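Puertas abiertas en Stasunow

El 1 de julio fui a Stasunow, donde se podía ver de cerca cómo un robot aprende tareas de cocina. Éramos 20 visitantes en una sala pequeña. Natalia Espinoza, que dirige las pruebas, nos pidió hablar bajo – más por sus colegas que por la máquina. 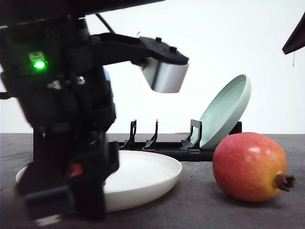

La tarea de la mañana era con platos y un escurreplatos negro. Según Espinoza, el equipo ha grabado ya 1151 intentos, y los platos claros sobre pared blanca siguen siendo los más difíciles. Me quedé unos 30 minutos mirando y habría quedado más.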